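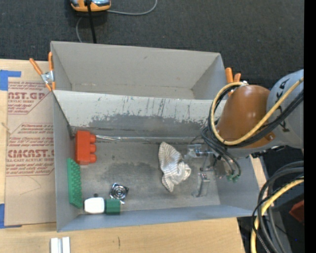
Photo: Stodon odds and ends set, Gotemar workshop

Odds and ends, the readme

Hello! I put this set together because I love the stuff that ends up at the bottom of a bin (toy bricks, little bottles, bits of cloth, metal whatnots). It's all small things lying in a grey two-part bin, which has picked up plenty of scuffs and scratches, and I'm rather fond of them.

There are 976 photos, 34 of them kept apart for testing. The folders are named after the bins, so start with Vokell if you only want a quick look.

My labels are plain ones: block, bottle, cloth, rod, other. Striped cloths still go under cloth! Anything I couldn't name went into other, and I'm still working through those.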